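Join the Zervas Kitchen Robotics Project at Vernbridge

We are looking for 9 new team members for the fall round, which starts in September. If you like taking things apart, cooking, coding or just being stubborn about a problem, we'd love to hear from you!

The project is a student-run group at Vernbridge, and our subject is the everyday kitchen. We teach a robot arm to handle the stuff people have on their counters, and we work with a toaster-sized oven, strainers, pots and toy food. 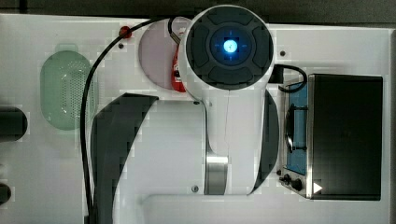 What you would be doing

Everyone starts on the arm in the first week. You'll guide it through short tasks, save each run and tag it for the training set. Last spring's group logged 654 runs – 198 of them were good enough to train on, and we were thrilled with that. The bottle task is the one new people always ask to try first. A ketchup bottle on its side on a plate makes a great first grasp, and you learn a lot about finger placement in one evening.
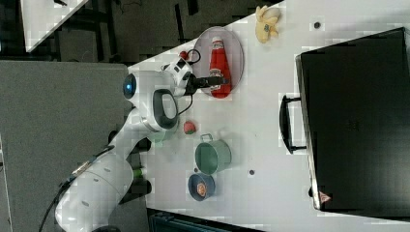
After that you pick a track: grasping, vision or task design. Task design needs no programming at all, only patience and a good eye for how people use a kitchen. We'd especially like a few more people there, as we want new layouts ready before the Bronus Cup in Gratville.

Who can apply

Any enrolled student, any major, any year. Plan on about 4 hours a week, with the main session on Friday evening. No experience needed – the returning members will train you.

How to apply

Send a short note to Apostolos Konstantinidis at the project desk. Tell us what you've built, fixed or cooked lately, and which track sounds fun.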